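Exam hall safety and readiness checklist, October entrance test, Testbridge Centre
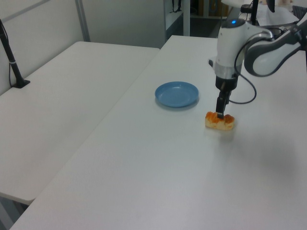 ## Before the doors open

- [x] **Main entrance and ramp clear.** Lovely wide approach now the bike racks have moved. Wheelchair route tried from the car park to the front row with no trouble at all.
- [x] **Fire exits unlocked, all four.** Each one pushed open by hand. The north door used to stick and it swings beautifully after the repair!
- [x] **Exit signs lit.** Checked with the hall lights off as well as on.
- [ ] **Assembly point sign.** Still faces the wrong way, towards the hedge. Needs turning before candidates arrive.
- [x] **Extinguishers in date.** Tags read, pins in place. The one by the Arnent Room has a new bracket, a big improvement on the old hook.

## Seating

- [x] **Capacity.** The hall is licensed for 241 seated and we have 132 candidates on the list, so the spacing is generous.
- [x] **Aisles.** Centre aisle measured at 900 mm in its narrowest place, beside the pillar. Please don't let anyone nudge row F forward to "tidy" it.
- [x] **Desks steady.** Every desk rocked by hand. Two wobblers swapped for spares from the Baláž building, and I can't praise those spares enough (solid, quiet, no chewing gum underneath).
- [ ] **Seat numbers.** Rows A to G done. Row H labels printed but not stuck down.
- [x] **Left-handed desks.** Six set at the row ends, as asked for on the application forms.

## Power, light and air

- [x] **Cables.** Nothing crosses a walkway. The Fitix check-in desk runs off the wall socket behind it, with the lead taped flat.
- [x] **Lighting.** All tubes working. The back corner is so much brighter than at the spring sitting, when people complained they couldn't read the rough-work sheets.
- [ ] **Heating.** Comes on at 7 a.m. by the timer, but the hall was still chilly at 8. Ask for an earlier start.
- [x] **Windows.** Top row opens, bottom row locked.

## Check-in and bags

- [x] **Queue.** Two lines, surnames A to L and M to Z, with the barrier set well back from the stairs.
- [x] **Bag store.** Shelves fixed to the wall and tested with full rucksacks. Nothing to go above shoulder height.
- [x] **Admit card desk.** Moved out of the doorway. Hurrah, this alone should clear the crush we had last time.
- [ ] **Waiting area for parents.** Chairs are in, but the floor mat curls at one corner. Tape it or take it away.

## First aid and emergencies

- [x] **First aid box.** Full, seal unbroken. Eye wash is in date.
- [x] **Quiet room.** Bed made up, water on the side, door opens outwards.
- [x] **Alarm test.** Heard clearly in the hall, both toilets and the bag store.
- [x] **Clearing the hall.** Walked through with the invigilating team, who were brilliant. Question papers stay on desks, candidates leave by row and the register goes out with the chief invigilator.
- [ ] **Extra time candidates.** They sit for 30 minutes longer in the Arnent Room. Their room needs its own copy of the evacuation plan on the door.

## Still to do

1. Turn the assembly point sign.
2. Stick down row H numbers.
3. Change the heating timer.
4. Fix or remove the floor mat.
5. Put the plan up in the Arnent Room.

Five small jobs on a list this long is a cracking result. Hall passed for use once they are ticked, with the re-check at 4 p.m. on the afternoon before the test.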